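How long should I wait before booking a second reading with a different medium?

Asked in Mediumship and Readings
3 answers
118 views
Share 5

I had my first reading in August at the Brilon spiritual center. It was a private sitting, 42 minutes by my phone recording, and I came out of it with mixed feelings.

The first part was strong. The medium described my grandmother's hands, the way she held a cup, and a disagreement over a piece of land that I have never talked about outside the family. Then it drifted. She started bringing in a younger man with a chest problem, and I could not place him at all. I said no several times and she kept going with him. By the end I was nodding at things just to move along, and I'm a little ashamed of that.

I want to try someone else. A coworker recommended a reader who works out of Evosthorpe and does phone sittings. My problem is timing. The Brilon center has a sheet they hand out that says to leave a good gap between readings so that you can "absorb what was given." It doesn't say how long. I've seen people online say a year, which seems like a lot, and others who sit with someone new every couple of weeks.

I have three things I'd like to know. Is there any real reason to wait? If I do go to someone new, should I tell them what came up in the first reading? And does it matter that the first one was in person and this one would be by phone?

I'm not looking to be told that it is all fake. I've read those threads.

6 comments on this post

duskwren_foulkes

I've sat in the Foulkes development circle for 11 years and have given readings for 7 of them, so this is from both sides of the table.

There is no fixed rule on the gap. The reason most centers suggest one is practical. When people book again right away, they usually come in wanting the second medium to fix or confirm the first one. They listen for the same names and throw away everything else. I have done sittings where the person answered every single statement with "the last lady said something different." It's hard work for both people and not much comes through.

What I tell people who come to me is to wait until you can read your notes from the first sitting and not feel worked up by them. For some people that takes five weeks. For others it takes most of a year, mostly when the loss is recent. If your grandmother passed a long time ago and you are steady in yourself, I don't see a problem with booking this fall.

Go back through your recording before you do anything else. Type it up if you have the patience. Put each statement on its own line and mark it yes, no, or don't know. Leave the don't knows alone for a while, and then ask an older relative about them without telling them why. The young man with the chest trouble may be somebody from your grandmother's generation that you never met. He may also be a plain miss. Mediums do miss, me included, and a good one will drop it after the second or third no and move on. She should not have kept pushing, and you were within your rights to say so.

On telling the new reader, my advice is to say nothing. Give your first name and tell them you have had a reading before, if they ask. Don't say who you hope to hear from. During the sitting, stick to yes, no, and I don't know. If you start filling in the story you will never be able to tell afterward what came from them and what came from you. The nodding is very common, by the way. It's easier to stop doing it on the phone.

That brings me to your last point. I have done both and I find phone sittings slightly easier, since I'm not distracted by the person's face. Plenty of mediums feel the opposite way. A few small things help. Use a landline or a good signal, sit somewhere you won't be interrupted, and have a pen with you even if you are recording. Ask permission to record before you start. Most will say yes.

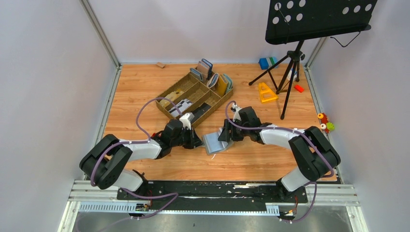
Keep a glass of water near you as well, and plan nothing for the hour afterward. People underestimate how tired they will be. I write down three or four things that stood out as soon as the call ends, before I play anything back. Those first notes are often more useful than the recording, which tends to make everything sound flatter than it felt.

One more thing about cost. A reader who tells you at the end of a sitting that you need another one soon, or that there is something attached to you that has to be cleared for a fee, is a reader to stay away from. It doesn't sound like the Brilon person did that. If the Evosthorpe one does, hang up.

Helpful 31
4 comments

histska_reader

I'd wait a year. That's what I was taught and I've stuck to it. Spirit doesn't run on our schedule and if your grandmother has more to say she will say it when you are ready. People who go from medium to medium are usually avoiding their own grief.

Also I would never do it by phone. You need to be in the room.

Helpful 3
9 comments

mapleandash

I disagree with the answer saying a year. I had two readings five weeks apart and the second was the better one by a long way. It depends on the person doing it.

I used the Histska booking site to find mine. You can look up readers by area, and some of them have a short trial call before you pay for the full thing. I'd ask your Evosthorpe reader if they offer that. Mine was long enough to tell if I was comfortable with her, and I said no to the first one I tried. It was nothing she did wrong. She talked very fast and I couldn't keep up.

I did tell my second reader what came up in the first, and I regret it. She mentioned my uncle twice and I still don't know if I should count that. So I agree with keeping quiet.

About the young man, ask your family. I had a "no" in my first reading for a woman with a limp who was always baking, and my dad knew who it was right away. She had lived next door to them before I was born. I had written it off completely. Not every miss will come good like that, and I still have four or five from the same reading that mean nothing to anyone.

If you've still got the center's sheet, see if there's a contact on the back. Ours had one and they were fine about taking feedback. I would let them know that she kept going after you said no. You don't have to make a complaint out of it.

Helpful 12
2 comments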